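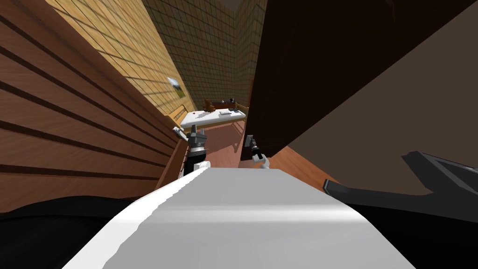

Simulated head view, both grippers forward, bed in the far room.

Comparing two grippers in the corridor scene

This page covers running a side-by-side gripper comparison in Tesine, our simulated flat, using the Bemix parallel gripper and the Skesutix short-finger gripper. It assumes the simulator is installed and the two-arm robot loads without errors. Allow an afternoon for a full set.

What you need

The Tesine scene file, the Hodoroagă arm controller (July build or later) and both gripper definitions. Keep the definitions in separate folders — the controller reads the first one it finds and does not warn about duplicates.

Step 1. Fix the baseline

Load the Bemix gripper on both arms. Set the controller rate to 250 Hz and the closing force limit to 18 N. Save these values as a profile and use the same profile for every run. Joint damping should stay at its default until the first full set is finished.

Step 2. Set the start pose

Park the base in the passage facing the bedroom and bring both grippers up into the head camera's view. Store the joint angles, then reload the scene and recall them. If the arms settle in a different position after recall, the base has moved during loading and must be locked.
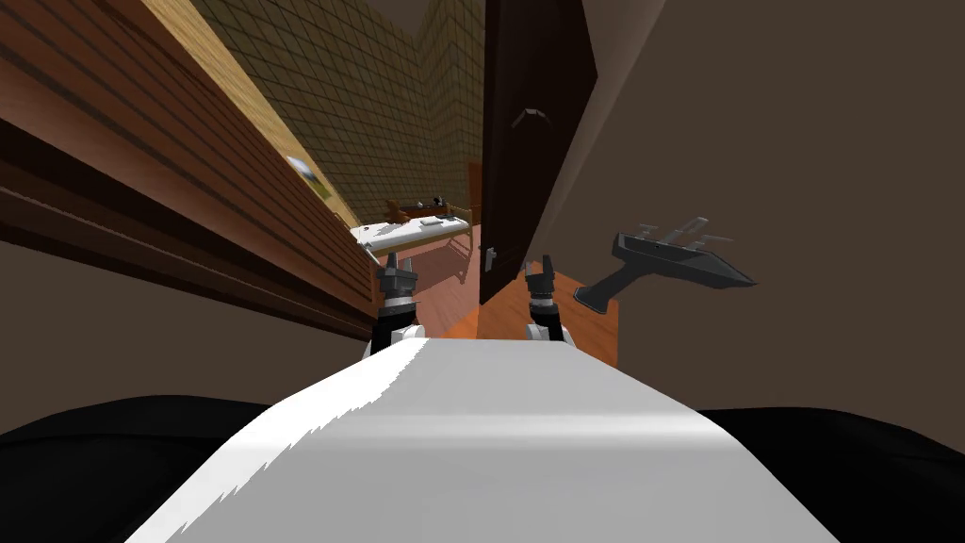
Reach trials use the door handle as the first target. It is a thin lever and shows differences in finger length more clearly than a large object does. Start each trial with the fingertips pointing up and the door open. In this pose the lever sits at nearly the same height as the tops of the grippers, so very little vertical travel is needed and most of the logged error will be lateral. Run 400 trials per gripper and write the final fingertip offset to the log in millimetres.

Step 3. Swap and repeat

Load the Skesutix definition and recall the stored pose. Fingertip position will change with the new geometry, so update the tool centre point before running anything. Skipping this adds a constant offset to every trial and the set has to be discarded.

Step 4. Tilt the view

Roll the head camera and repeat a short block with each gripper. The tilt tests whether the controller is correcting for camera orientation or relying on a level horizon. Leave the arm targets unchanged. Stop any trial that runs past 900 control steps and record it as a timeout.
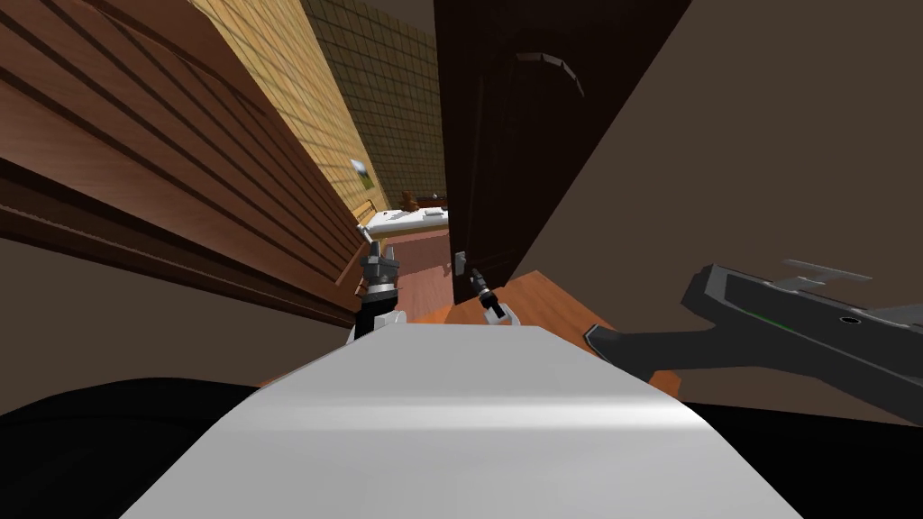 Reading the logs

Compare median offset first, then the timeout count. A gripper that does well in the level block and poorly in the tilted one usually points to a camera transform error — check the head joint sign before blaming the fingers. Keep raw logs for both grippers in the same directory as the profile.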